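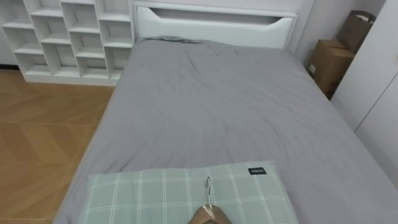
Graciela Gaete held that a bed is made when the sheet lies flat in the middle, and that whatever happens up by the headboard is hidden by the pillow anyway. Most of the people we spoke to in Vatuvcombe agreed with her on the first point. They were divided on the second.

Print this page | E-mail this page

Reading time: 4 minutes

4.2 The fitted sheet and the head of the bed

The fitted sheet was the item that came up most often when residents talked about what they disliked in making a bed. The flat sheet and the blanket can be thrown on and pulled straight from either side. The fitted sheet has to be hooked over the corners of the mattress, and the head of the bed is the hardest place to do it, especially where a headboard stands tight against the mattress and leaves little room for the hand.

Figure 3 shows a single bed with a gray fitted sheet and a white upholstered headboard. The middle of the sheet is smooth. The wrinkles are in the upper half, and a fold of gray fabric is bunched in front of the headboard. We call this fold the head ridge. In our notes it is kept apart from ordinary creasing, which runs across the sheet and can be smoothed with the palm. A head ridge stands up from the surface and usually has to be pushed down between mattress and headboard or pulled back toward the foot.

Residents dealt with the ridge in two ways. Those who worked from the head down set the top corners first, pressed the slack in behind the mattress, and then walked to the foot. Those who worked from the foot up pulled the sheet toward the headboard and tucked what was left over. Halima Etim, who made beds at the Rukach guest house before moving to Vatuvcombe, used the first method at work and the second at home. She said her own bed was against a wall and she did not care to move it.

The side drape was less of a concern. In Figure 3 the fabric hangs over the left side of the mattress toward the floor. Some residents liked this and left it, and others tucked it under in the same pass as the corners.

4.3 What is set down on the bed

A bed being made is also a table. Pillows were moved to the foot while the head was worked on, and clothes, towels and hangers were put on top of them. In Figure 3 a pillow in a pale mint-green plaid cover, with a small black label reading MINISO, lies at the near end of the bed, and a brown wooden hanger rests on it. We recorded such items as "parked" and did not treat them as part of the made bed.

Parked items mattered to the order of work. When asked, residents said they would finish the sheet before going on to the closet, but the diaries show the two jobs mixed together. Fabian Prantl wrote that he hung up his shirts halfway through making the bed in order to get the hangers out of the way. Open shelves near the bed, like the white cubby unit to the left of the headboard in the figure, took some of the load in small rooms. Hangers were seldom put there.

Figure 3. Single bed with fitted sheet, head ridge in front of the headboard, pillow and hanger at the near end.

The diary sheets from the September round were coded by Margarida Arruda and checked against the first round. Where the two disagreed on whether a fold was a ridge or a crease, the case was left out of the tables in Section 5.

Comments

Maximiliano Jara: I would like to see mattress depth in the tables. On a deep mattress my sheet pulls off the top corners and there is no ridge at all.

Chamoun reader: Foot up, always. My mother did it the other way and we argued for years.

Halima Etim: The bed has been moved. Head down now, at home too.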